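New year, same old backhand

Posted Tuesday, January 3, 2023

Happy new year to all of you, especially the three or four who emailed over Christmas to ask if I'd packed the blog in. I haven't. I've just been eating cheese.
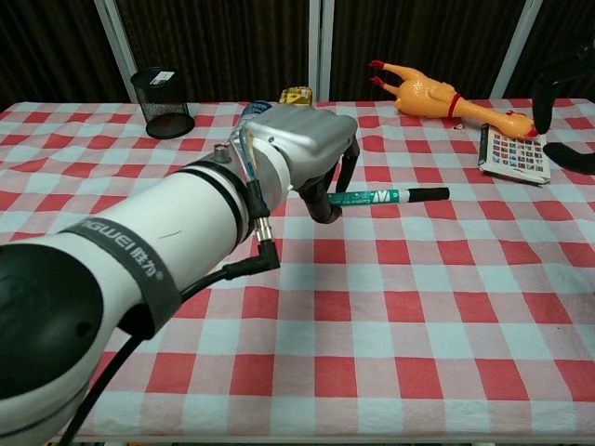
The Drenton Open and the court one business

I promised in my last post that I'd write up the Drenton Open properly and then I didn't, so let's get it done before the entry forms for this year's come round in March.

For anyone new, the Drenton is a weekend tennis tournament, open to anybody with a racket and the entry fee, and I've played in it every year since I moved up here. I have never got past the second round. I love it to bits. Last year was the biggest yet, with a proper sponsor for once (Veromer, who do conservatory blinds) and a crowd of roughly 200 on finals day, which for us is Wimbledon.

The bit everyone was still moaning about in the bar at Christmas was the prize money. The men's winner got £500 and the women's winner got a voucher and a very nice plant. Same number of rounds, same soggy balls, same two days of your life. Marjan Mirzaei won the women's singles without dropping a set - and the final against the girl from Rarkarier was the best match I saw all summer, men's or women's - and she stood there holding a peace lily while the men's champion had his envelope.

She was very gracious about it. I wasn't! I went and found the tournament secretary by the tea urn and was told that the women's draw "hadn't been sponsored", as if sponsorship was something that fell out of the sky on one draw and missed the other. Veromer put their name on the whole event. It was on the banner. It was on my free pen.

Anyway, I wrote a letter. Then I thought one letter looks like one cross woman, so I put a petition up on the club noticeboard and took it round the other clubs in the league, and we got to 518 names by the end of November. That's more people than play in the league, so I suspect a few mums and dads and somebody's nan, but I'm counting them all.

What happened next

A meeting happened next, in the upstairs room at Marar Lane, and it went on for so long that I missed the last bus. I won't go through who said what. There was a long detour about whether women "want" to play best of three or best of five, even though everyone at Drenton plays best of three and always has. There was another long detour about the car park.

But Tharun Kurian stood up, and I wanted to write this down because he didn't have to. He won the men's singles last year. He said he'd have been quite happy with half the money and that he'd felt daft collecting it. Then he sat down again and ate a mince pie. It changed the mood in the room more than my 518 names did, which I have feelings about, but I'll take it.

So the upshot is that the prize pot gets split evenly between the two singles draws this year, and the doubles too, once they've worked out what the doubles prize is. (It's been a bottle of wine each for as long as I can remember. I'd leave that alone, personally.) It isn't in writing yet. I've been told it'll be on the entry form, and I'll be reading that form with my good glasses on.

Scheduling, while I'm at it

The other thing I'd like sorted is the women's matches always being shoved on at nine in the morning on the far court, the one with the dip by the baseline. I've played on it so many times I know exactly where the ball dies. I even quite like it, tactically. But Marjan's semi was out there with about a dozen of us watching from under the hedge, while court one stood empty for forty minutes because one of the men was late back from lunch.

I'm not writing another petition. I might just have a quiet word, over a biscuit, and see how we go.

As for my own tennis, I've booked a block of lessons for the backhand again. The coach wants me to try it two-handed, at my age! First one is on Thursday if the courts aren't frozen, and if anybody fancies a hit afterwards I'll be the one in two pairs of leggings. Bring your own balls, mine are all bald.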